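Print this page | E-mail this page

Small Bluetooth speaker drops out when laptop is on the desk

Posted Friday, May 11, 2018 by gratside_tech

I have a small Senum speaker paired with a laptop over Bluetooth. With the laptop on the bed next to the speaker, playback is clean. With the laptop on the desk, two walls away from the router, audio cuts out every few seconds and sometimes drops completely. The distance is well under what the manual claims. The speaker is charged. I have removed the pairing and added it again. Same result. A wired headset on the same laptop has no problem, so I do not suspect the player or the files. A USB 3 hard drive and a wireless mouse are also on the desk. What should I check, and in what order?

pritden40

Had the same thing. Bought a new speaker and it went away. The cheap ones all do it sooner or later. You could try turning the volume down.

loop_and_ground

Check the hard drive first. USB 3 devices and their cables give off noise in the 2.4 GHz band, and Bluetooth works in that band. If the drive is plugged in on the same side as the laptop's antenna, the Bluetooth range can drop to a few feet. Unplug the drive, leave everything else alone and play one full track. If the dropouts stop, you have the cause. Move the drive to the other side of the laptop or put it on a longer shielded cable. A USB 2 port also works if you can live with the slower transfers.

If unplugging the drive makes no difference, look at Wi-Fi. Many laptops use one card for both Wi-Fi and Bluetooth, and the two take turns. Heavy traffic on 2.4 GHz Wi-Fi leaves less air time for audio. Switch the laptop to the 5 GHz network and test again. The mouse is a minor suspect, but it costs nothing to turn it off for one test.

Change one thing at a time. Most of the threads here that run to 40 replies do so because the poster changed the driver, the port and the router channel together.

sanchez_st_repair

Agree with the answer above on the drive. A few additions.

1. Update the Bluetooth driver from the laptop maker's site. The one the operating system installs is often older.

2. Disable power saving on the Bluetooth adapter. In Device Manager, open the adapter, go to the Power Management tab and clear the box that lets the computer turn it off. Some adapters do not show this tab. Skip the step in that case.

3. Test with the speaker in the open, on top of the bedding and clear of the pillows, with nothing stacked against it. A body or a thick mattress between the two devices weakens the signal.

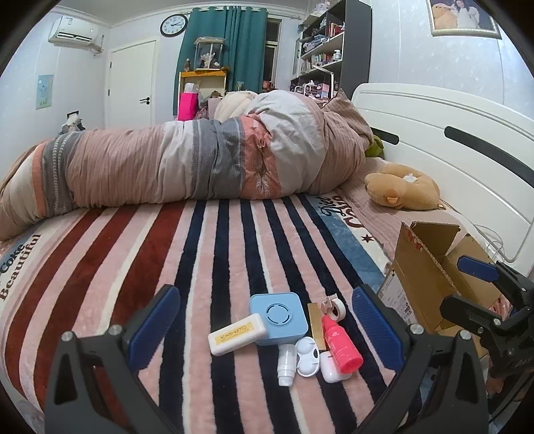 4. Pair the speaker with a phone and put the phone where the laptop normally sits. If the phone plays cleanly, the speaker is fine and the fault is on the laptop side.

5. If it fails with the phone too, reset the speaker. The key combination differs by model, so use the manual for yours.

Reader comments

gratside_tech: It was the drive. Moved it to the left port and played 2 albums with no dropouts. Did not need the rest.

hallway_antenna: Same fix worked on my Pritden dock. Foil around the plug helped a little, a better cable helped more.

pritden40: Still think the speaker is the problem.

mono_only: Does step 2 need a restart? Mine went back to the old setting.

sanchez_st_repair: Restart after changing it. Driver updates can reset it, so check again after step 1.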